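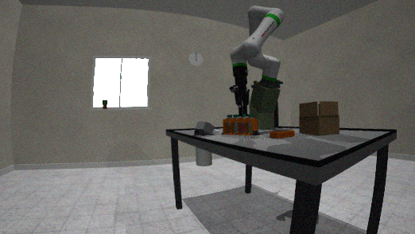
Trinity Lindqvist

Jun 21, 2019

SKORHOLM TO HOST NATIONAL DECOY AND BIRD CARVING SHOW

The Skorholm Carvers' Guild has confirmed that its summer show of decoys and carved birds will be held at the Tornus Hall in August. It will be the largest show the Guild has put on, with 252 carvers entered and 458 finished birds accepted for judging.

Entries are divided into four classes: working decoys, decorative waterfowl, songbirds and birds of prey. Working decoys will be floated in the outdoor tank on the first morning and must right themselves when placed on their side. Birds in the remaining classes will be judged indoors on the tables, under the same lighting for every entrant. Carvers are reminded that glass eyes may be bought in, but that bills, feet and inserted feathers must be the entrant's own work.

The Guild has appointed Tõnu Org as head judge. Mr Org has carved teal and goldeneye for most of his working life and last judged at Skorholm when the show was held in the old net loft. He will be joined on the panel by Wendell Benavides, a painter of songbirds in acrylic and oil.

"We will be looking first at the shape of the bird," said Mr Org. "Good paint is a pleasure to see, but it cannot put right a head that sits badly on the body. I would ask newer carvers to spend longer with their reference drawings before they pick up a knife."

The Dvorak Cup, given for the best working decoy by a carver who has not won a prize before, returns this year after a break. It was presented to the Guild by Marcus Dvorak, whose workshop has supplied members with seasoned lime and white cedar since the Guild was formed. The winner will receive the cup for one year, together with a set of knives and enough lime for a full-size mallard.

Mr Dvorak said: "Many people carve one bird, put it on a shelf and leave it there. I should like to see more of those birds brought out and floated. The tank is a fair test, and the judges are always willing to explain to a carver why a bird is riding low."

A programme of classes will run alongside the judging. There are 89 places in all, open to members and to the general public. Beginners may choose a half-day class in carving a sleeping wren from a prepared blank. More experienced carvers may book a full day on feather texturing with a burning tool, or an afternoon on blending colour on the breast and flanks. All wood and paint is included in the class fee. Those attending should bring a carving glove, an apron and a dust mask, and anyone under sixteen must be accompanied by an adult.

Fitzgerald Pruitt will again run the repair bench, where visitors may bring old or damaged decoys for advice. Mr Pruitt will not give valuations. Owners of painted birds are asked not to clean them beforehand, as original paint is easily lost.

Finished birds should be delivered to the side entrance of the Tornus Hall on the afternoon before the show opens. Each must carry the entrant's number on a removable label beneath the base, and no name or signature may be visible during judging. Birds sent by post should go to the Guild's office in Skarkeck, packed in a rigid box with return postage enclosed. The Guild will take every care of entries but asks carvers to arrange their own insurance.

Class booking forms and the full rules of entry can be obtained from the Guild's office on request. Parking at the hall is limited, and exhibitors unloading birds for the tank will be given use of the lower yard.

ENDS

Issued for the Skorholm Carvers' Guild by Trinity Lindqvist, Press Secretary. Requests for interviews with the judges should be made in writing to the Skarkeck office.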